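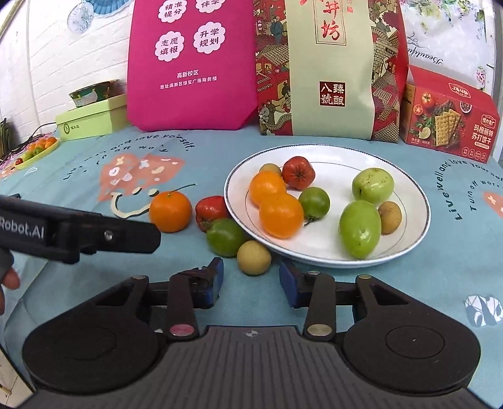 Cestel round plate with the blue line: a fruit plate at last

I have wanted a proper fruit plate for years and kept putting it off, because we owned a fruit bowl and a fruit bowl is supposed to be enough. It was a deep one, and very handsome, and everything at the bottom of it went soft. You'd reach in for an orange and put your thumb through a plum. So in May I gave in and bought the large round plate from Cestel, the white one with the thin dark blue line at the rim, and I'm so pleased with it that I've been boring everybody I know. Zinash Gebru finally told me to write it all down somewhere and leave her alone, so I have!

First, the looks. I went back and forth between this one and the plain white, and I'm very glad I spent the extra on the line. It's such a little thing, a dark line on a white plate, but it gives the fruit an edge to sit inside. The plain one would have vanished on a pale cloth. Ours sits on the light blue one with the cursive writing all over it (Live Well and love your self, Turn off worry, and a smiley pink cartoon creature with white dots, I adore it), and that is a busy cloth by anybody's standards. A patterned plate would have been a headache on it. The white calms things down and the line stops it looking like something borrowed from a canteen.

And fruit looks wonderful on it. Really wonderful. Oranges especially, they practically glow, and a red wax apple at the back sets off all the greens in front. I used to buy fruit in one big bag of the same thing, but now I find myself picking up odd ones because I want to see them on the plate. A small brown speckled one next to a big green oval one, that sort of thing. My shopping takes longer and I don't mind a bit.

Size and weight

It's 612 grams on my kitchen scales, which I think is just right. I can carry it full in both hands without my wrists complaining, and it's heavy enough that it stays where it's put when someone takes a piece from the side. My old dinner plates used to skate about if you tugged at anything near them.

There are 2 sizes. I have the larger. Suha Harb, who I share most of my kitchen opinions with and who disagrees with half of them, bought the smaller one on my say-so and uses it for bread and for cheese, and she says she would find mine too big for her table. She has a narrow table, 62 centimetres across, and with two people eating at it I can see her point. If you're buying for a family or you like having fruit out for visitors, get the large. If it's for one person and a couple of pears, the small one would look better because it wouldn't look half bare.

The shape is nearly flat, with a low rise towards the rim. I did worry about rolling. The round things do wander a little if you only have a few on there, and I had a lime make a break for it in the first week. What works for me is putting the largest pieces down first, somewhere near the middle, and tucking the small ones up against them. Once there's a decent amount on the plate everything holds everything else still. With one lonely satsuma left at the end of the week you do need to be a bit careful how you pick it up.

Living with it

The best thing is simply seeing what we've got. There's one layer and that's it. If an orange is going at one end I turn it over and know about it that same morning, and it gets squeezed before it spoils. We throw away far less. I haven't kept a tally, I'm not that sort of person, but the compost caddy doesn't smell of old banana any more and that's good enough for me. (Bananas don't go on the plate, by the way. They hang on a hook by the window. They take up the whole plate and they hurry everything else along.)

We also eat more of it. I put the plate out at four in the afternoon when people start drifting in looking for biscuits, and it goes down quicker than I'd have guessed. A bowl on the worktop didn't do that. I think being able to see each piece makes you choose one. Even the guavas went, and I was the only one in the house who claimed to like guavas.

Washing up is easy. It goes in the dishwasher, bottom rack, leaning at the back, as it's too wide for the slots in ours. I've had it through often enough now to have a view on the blue line, and the line is as dark as when it came out of the box. Sticky juice comes off with warm water. I did leave a cut pomegranate on it overnight, and in the morning there was a pink mark I thought was going to be permanent, but a bit of bicarb on a damp cloth shifted it.

The one thing I'd change is the underneath. The foot ring is a touch rough on mine, and I could hear it on the bare table the first time I slid it along. It hasn't scratched anything, but I wouldn't drag it over polished wood. I rubbed the ring with a scrap of fine wet-and-dry paper and it's much better. On a cloth you'd never notice. Suha's small one was smooth from the start, so it may be luck of the draw.

How it compares

I tried two others before this. The Unov stand is the tall sort with a stem, and it looks marvellous in the shop. At home I couldn't see across the table past it, and every time somebody took fruit from one side I held my breath. It went to my sister, who has it on a sideboard with lemons in it and is delighted, so no harm done.

The Oritz wire tray is the other one people recommend. It lets the air get round, which is sensible, and I'll give it credit for that. But soft fruit gets lines pressed into it, and small things drop through the gaps. I found a kumquat under it that had been there long enough to be interesting. If you mostly keep apples and citrus you might like it more than I did. It's also a good deal lighter to lift down from a shelf.

I haven't tried anything from Weldu, though a couple of people have asked me. Their plates have a deeper rim, so I suppose they'd be better for the rolling and a little worse for seeing what's there.

Delivery and returns

It came in a box with a great deal of shredded paper, no chips, no cracks, and a printed card telling me how to look after it that I lost the same day. Cestel give you 100 days to send it back if you don't get on with it, which seemed generous to me. I won't be needing them. You do pay the postage yourself if you change your mind, and it's an awkward parcel, so keep the box for a while.

We use cookies to remember your preferences and to see which pages are read most. Accept all | Manage settings

A few tips if you get one

Wash the fruit and dry it well before it goes on. With a bowl I never bothered, because the water just ran to the bottom, but on a plate it sits in a puddle round everything.

Turn the plate a little each day if it's near a window.

Put new fruit at the back and bring the older pieces to the front. People take what's nearest, and this has worked on every single person in my house without their noticing.

Don't stack. I know it's tempting after a big shop. A second layer brings back all the trouble I had with the bowl, and things do roll off the top. Keep the extra in the fridge or in a paper bag and top up as you go.

Would I buy it again? I very nearly have. Zinash has hers on the way (the large one, with the line), and I've been eyeing up the small one for the soap dish by the back door, though I'm told that is a ridiculous use for a nice plate. I'll come back and add a note if the blue starts to wear. So far it hasn't, and there are oranges on it now that need eating before supper.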